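Spending Plan for the Hand-Held Gripper Kit
Project report, Griltstead workshop course
Baldur Hafþórsson
November 22, 2023

So my part of the project was the money. The others got to argue about fingers and pads and where the cameras go, and I got a spreadsheet called Alley (named after the folder it lives in, sorry, I never changed it). I'd never planned a purchase bigger than a laptop before this, so a lot of this report is me writing down what I wish I'd known in June, when we started.

What we had to work out was pretty simple on paper. Our group wants two matching hand-held grippers that a person can carry around and use to pick things up while everything gets recorded, and we want enough spare parts that a broken pad doesn't end the day. The course gave us a limit of 600 dollars for everything we didn't already have. Cameras and computers come out of the department's cupboard, so I left those out, but mounts, pads, cables, batteries and markers were all on us.

My first list was bad. I wrote down the things you'd notice if they were missing, like printed bodies and finger mounts, and added them up to 300 dollars and felt great about it! Then I asked Stultlow for a quote on the small stuff and it was almost as much again. Screws in the right length, threaded inserts, textured strip, adhesive, two kinds of cable because the first kind is too stiff when you bend your wrist. Every one of those is cheap and there are so many of them.

I also hadn't been spending enough time in the room where the things get used. I was planning from the parts drawing, and the drawing doesn't show you which bits people grab or lean on. Once I started sitting in with my notebook, the list changed a lot in two weeks.

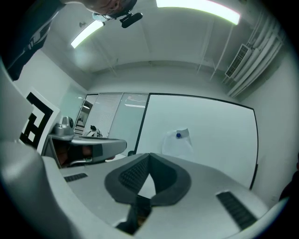
Two of the grippers up close, with the ribbed pads and the padded V-shaped finger mount on the nearer one.

The pads were my biggest rethink. I had them down as a single line, "pads, black", with one price and no lengths. But the long pad and the short pad are separate parts, and the strip inside the finger mount is a third thing with its own supplier. I split them into three lines and ordered spares for each, with the most money going to the inside strip. That strip is what touches the objects, so I'm guessing it goes first. We don't have wear numbers yet and I don't want to pretend we do.

Marker boards were the other one. I'd budgeted for plain paper prints taped to card, and Dumitrescu (our shop contact, very patient with me) talked me into stiff backing. It costs more, but I think it's the right call, and I'd much sooner pay for backing once than reprint boards all term.

Here's where the plan landed. These are the prices on the quotes, with shipping already in:

Bodies, finger mounts and hardware: 200 dollars
Pads, strips and adhesive: 96 dollars
Cables and batteries: 148 dollars
Marker boards with backing: 54 dollars
Spare parts box: 60 dollars
Total: 558 dollars

That leaves 42 dollars, and yes, I know that's thin. My instructor wanted a bigger cushion and suggested cutting the spare parts box. I went back and forth on it and kept the box. If a mount cracks on a Friday, 42 dollars in the budget doesn't help much when the part takes a week to arrive – a spare in a drawer does. We may end up disagreeing about that in the review and that's fine.

Timing was harder than price, to be fair. Stultlow ships the hardware fast but the textured strip comes from somewhere else and they wouldn't promise a date. I put the strip order in first, by itself, and paid shipping twice. It felt silly when I did it. I'd still do the same thing again, just with the adhesive in the same box (I forgot the adhesive).

Things still open on my end: the battery quote runs out at the end of the month, so somebody has to sign it before then. I need a second price on the backing. And I want to ask whether the department would cover one cable type, as two other groups use the same ones and we could all order together. The spreadsheet is in the shared folder, on the tab marked "use this one".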